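KUKA-Arm bleibt beim Greifen aus der Kiste mit Schutzstopp stehen, immer in derselben Ecke

Faraji Mutiso
Bereich: Industrieroboter, Fehlersuche

Hallo zusammen, wir lassen einen KUKA-Arm gemischte Teile aus einer grauen Metallkiste greifen und auf dem Tisch daneben ablegen. Seit Mai bricht der Ablauf immer wieder mit einer Kollisionsmeldung ab, und zwar nur, wenn ein Teil nah an der linken Kistenwand liegt. In der Mitte läuft alles durch. Am Sonntag hatten wir 9 Abbrüche, danach habe ich die Anlage ausgeschaltet.

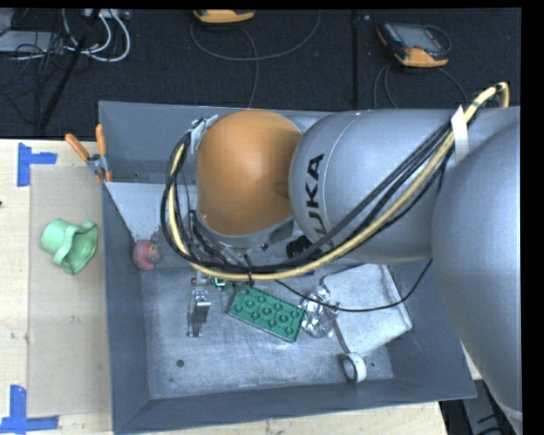

Schläuche und Kabel laufen außen am Arm entlang und sind mit Kabelbindern zusammengefasst. Den Greifer habe ich gewechselt, ohne Erfolg. Das Lastdatenblatt stammt noch von Lodier, die die Zelle aufgebaut haben. Kann ich die Empfindlichkeit der Kollisionserkennung einfach herabsetzen? Oder liegt es an der Bahn?

Nowicki
Nicht herabsetzen, bevor du die Ursache kennst. Ich würde zuerst das Schlauchpaket prüfen. Wenn die Schlaufe bei gedrehter Handachse auf Zug kommt, sieht die Steuerung ein Moment, das im Modell nicht vorkommt, und stoppt. Von Hand in T1 langsam an die linke Wand fahren und dabei die Achsmomente von A4 bis A6 mitschreiben. Steigt der Wert vor dem Kontakt mit der Wand an, ist es das Paket.

Dann die Schlaufe so befestigen, dass sie in keiner Stellung spannt oder am Kistenrand hängen bleibt. Bei uns waren es am Ende zwei Kabelbinder an der falschen Stelle. Auch die Lastdaten neu ermitteln – nach einem Greiferwechsel stimmen die alten nicht mehr. Und beim Mitfahren bleibt der Zustimmtaster in der Hand, niemand greift in die Kiste.

Betine
Hatten wir auch, war die Bahn. Anfahrpunkt 4 cm höher gelegt und gut.

Deltlow
Der Tipp von Betine hilft nur, wenn der Greifer wirklich die Wand trifft. Schau nach frischen Kratzern am Finger. Wenn da nichts ist, mach es wie Nowicki schreibt. Einzelne lose Leitungen unter dem Arm würde ich gleich mit hochbinden, die verhaken sich gern an den Teilen.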